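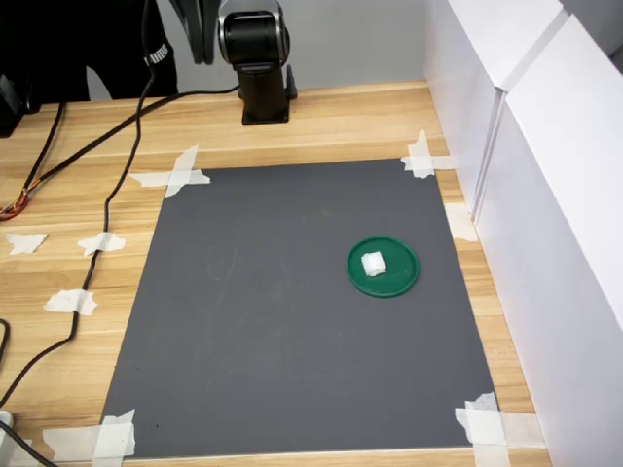 What size mats do you sell?

Small, medium, large and cut-to-order. Large is 70 cm on the long side. Cut-to-order goes up to 200 cm, after that you're into roll and it's priced by length. Exact sizes are on each product page.

What are they for?

Worktops, mainly. Sewing, model making, potting on, jewellery, kids and glue, mending things on the kitchen table. Anything where you'd rather mark the mat than the table.

Who are you?

Sondine. Small shop, table mats and a few bits that go with them. We used to do placemats too, stopped, please don't ask about the placemats.

Which colours?

Dark grey, sand, green. Dark grey sells most. Sand shows everything. Green is lovely but stock comes and goes, if it says out of stock on the page then it is, we don't have a secret pile.

I'm not sure which colour, what would you pick?

Depends what you drop. White or pale small parts, get the dark grey, you'll find them straight away. Dark screws, black beads, needles, get the sand. Green sits in the middle and is kindest on the eyes under a bright lamp. Samples are £2 if you want to see them at home first. Sample price comes off your order, put the code in at the basket.

How do I stop the mat sliding about?

Most asked question by miles. On bare wood with any sort of finish a thin mat will creep, especially if you lean on it. Options:

Masking tape. Cheap, comes off. Two strips crossed over each corner, ends going well out on to the wood. Same way as in the photo at the top. Tear it by hand, doesn't matter if the ends are ragged.

Grip sheet underneath. We sell it, or use the rubbery mesh stuff from the kitchen drawer, works nearly as well.

Heavy thing on the back edge. Fine for an afternoon.

Don't use double-sided carpet tape. Please. See further down.

Why two strips and not one?

One strip straight along the edge peels as soon as your sleeve catches it. Crossed ones hold each other down. Also if one lifts you can redo just that one.

Does masking tape leave marks?

On the mat, not that we've found, if you take it up within a few weeks. On the table it depends on the table. Oiled wood, lacquer, old varnish all behave differently. Try a short bit somewhere out of sight, leave it overnight, see. Sunny windows are the problem, tape bakes on. If the table's by a window, change the tape monthly or so.

Tape has been on since December and it won't come off

Hairdryer, low heat, peel slowly and back on itself. Any gum left behind: a dab of cooking oil on a cloth, leave ten minutes, wipe, then warm soapy water. Don't scrape with a knife. A plastic card if you must. Keep oil off raw unfinished wood though, it'll leave a patch and then you've got a different problem.

And carpet tape?

Pulls the backing off the mat, and the finish off the table too sometimes. We can't refund a mat with the back torn off. Sorry. We get this one a lot.

My mat won't lie flat

It's been rolled in a tube, give it a day. Lay it face down with books on. Still curling after that, roll it the opposite way for an hour, then flatten again. Not near a radiator. If it still curls after a week send us a photo, we'll swap it.

One edge looks narrower than the other

Usually it's how you're standing! Measure both ends with a tape measure before you write to us. If it really is out by more than a few millimetres it's our fault and we'll send a new one.

How do I get rid of scuffs and smudges?

Dark grey picks up pale scuffs, no getting round that. Most are surface dust or chalky marks and go with a damp cloth. Then:

Washing-up liquid, tiny drop, warm water, soft cloth.
Still there, a pencil rubber. The white kind, the pink ones smear.
Still there, it's probably wear. Live with it or turn the mat over.

Don't use cream cleaner, bleach, nail varnish remover, or the green side of a sponge.

Can I turn it over?

Large and medium, yes, both sides usable. Small has a backing so no. Cut-to-order, you choose when you order, there's a tick box. People miss the tick box. Tick the box.

Can I cut on it?

With a craft knife, not really. It'll mark, and it doesn't heal over like a proper cutting mat. Put a cutting mat on top for knife jobs. Scissors are fine obviously.

Can I put hot things on it?

Mug of tea, ok. Pan off the hob, no. Iron, no. Glue gun, use a stand or an old saucer under the nozzle. Cold glue comes off the mat if you bend it, hot drips sometimes leave a dent.

What about paint?

Water-based wipes off wet, peels off dry. Oil paint and spray paint are there for good. Ink depends on the ink.

What do you use to keep small bits together?

Lids. Keep your jar lids, any colour, plastic or metal. Put one on the mat rim up and it's a little tray. Stops beads rolling, holds pins, holds the one screw you can't lose. Bright colours are best on the dark grey, you can see where it is without looking for it. Free too. We did look into selling little trays and decided nobody should pay for a lid.

Any good for wiping brushes or glue?

Put a folded bit of tissue in the lid and dab on that. Keeps the wet off the mat. Change it before it sticks.

Can I use it on a glass table / laminate / painted table?

Glass fine, tends to stay put by itself. Laminate fine, slides a bit, tape it. Painted, careful with tape, chalky furniture paint will lift with almost anything. Grip sheet instead and check underneath now and then for damp.

Can I leave it down all the time?

You can but wood changes colour in the light and you'll end up with a rectangle. Worse on pale wood. Either take the mat up every few days or accept the rectangle. New tables are the worst for it, first year especially.

Does it smell?

A little when it comes out of the tube. Unroll it in a room with the window open, gone in a day or two. If it's strong after a week get in touch, we had one bad batch.

Is it ok for small children?

To work on, yes. Not to chew. Beads, pins and small lids out of reach of little ones, same as ever.

How thick is it?

Three thicknesses, listed on each page. Thin lies flattest and is easiest to tape. Thick is nicer to lean on and quieter, but tape struggles over the step at the edge, so use grip sheet with that one.

Do you sell the tape?

We stock Nomano masking tape in two widths. The wider one is better for corners. Any half decent masking tape does the same job though. Very cheap stuff splits as you peel it and you're there all evening.

How do I order a custom size?

Measure the table, take off a hand's width all round if you want to tape the corners to the wood, type the numbers in the boxes. Length first, then width. In CENTIMETRES. Someone typed inches last month and got a very small mat. We can't take cut-to-order back unless we cut it wrong.

Can you do round ones?

Not at the moment. Hsieh, who cut for us, only do straight edges. You can round it off yourself with good scissors, draw round a plate for the corners.

How long does delivery take?

Stock sizes two or three working days. Cut-to-order around 2 weeks. Roll can be longer, it goes on a different van. You'll recieve a tracking link when it leaves us, check the junk folder before you write.

We're closed on 19 April 2019 for the bank holiday and nothing goes out over that weekend. Anything ordered then is packed when we're back.

Do you post abroad?

UK and Ireland only for now. Tubes cost a fortune to send.

Can I collect?

Yes, by arrangement, from Unit 238, Plukirach Yard. Email first. Ring the side bell, the front one doesn't work. Bring your order number. Large mats come rolled and will fit across the back seat of a small car.

Returns?

Unused, stock sizes, within 30 days, in the tube. You pay postage unless it's faulty. Taped down once and wiped clean still counts as unused as far as we're concerned, just take the tape off before you send it back. Used with paint, no.

My mat came with a crease

Happens when the tube gets sat on. Warm room, face down, weight on top, most creases go in a couple of days. If it doesn't, photo and order number to teh usual address and we'll send another. No need to post the creased one back, cut it up for drawer liners.

Can I recycle it?

Not kerbside. Cut it down and line a toolbox or shelf with it, or put it under plant pots. School art rooms often want offcuts as well, worth asking yours.

Do you do bulk orders?

For schools, clubs, workshops, yes. Email with size, colour, how many and when you need them by. Discount starts at ten. Price comes back next working day usually, longer in December.

My question isn't here

Use the form on the contact page. Order number in the subject line if you've got one. Photos help.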